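Search articles... Go

Locker cabinet

A locker cabinet is a block of small metal cupboards joined in one shell, each with its own door, made so that several people can put their things away in one piece of furniture. I've been writing these furniture entries for Plovero for a while now and I have a real soft spot for this one - it's plain, it's heavy, and it turns up everywhere from swimming pools to shared workshops!

Layout

The doors are set in rows called tiers. A single-tier locker is full height and takes a long coat. A two-tier cabinet cuts that in half, so you get twice the doors, but your coat has to fold or go somewhere else. I've used both kinds and I always end up missing the height. Box lockers go up to five tiers or more, and those are really for phones, lunches and shoes.
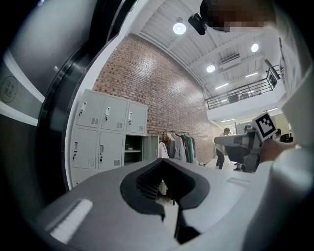
Most upper doors have vent slots pressed into the metal, and I'd call them the best part of the whole design. They let air move through (gym shoes, enough said) and on older models they also let you peek in to see if you left your keys behind. Handles vary a lot. Some lift, some turn, and the cheap ones I grew up with had a little loop for a padlock that scraped your knuckles.

Locker and rack together

Since a two-tier door is too short for long clothes, many places pair the cabinet with a freestanding clothing rack. Bags and valuables go behind a door, coats and hoodies go on the rail. Teodoro Llorente, who wrote the older version of this entry, called it the "cloakroom pair," and I've kept his name for it because I like it. He used an 88-inch rail in his own studio at Ravmont, with 11 hooks on the wall for visitors.

I'd leave enough floor between the two for a lower door to swing all the way open. People forget this one constantly, me included, and then the door bangs into somebody's jacket every single morning.

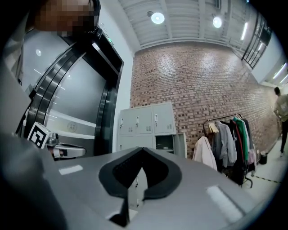

Gray locker cabinet and clothing rack against a brick wall.

Care

Wipe painted steel with a damp cloth and mild soap, then dry it, paying attention to the bottom edge where mop water collects. A squeaky hinge wants one drop of light oil (one! I once used far too much and it ran down onto my gym bag). If a door won't line up, check that the cabinet is standing level before you start bending anything. Eight times out of ten, in my own fixing-up days, a thin shim under one corner did the job.

Names

"Locker" on its own can mean one compartment or the whole cabinet, and people switch between the two in the same sentence. The Polák catalog calls a cabinet a "bank" and each compartment an "opening," and I use those words when I'm ordering so I don't end up with the wrong number of doors.

See also: Coat rack, Cubby, Footlocker

8 comments
Share 5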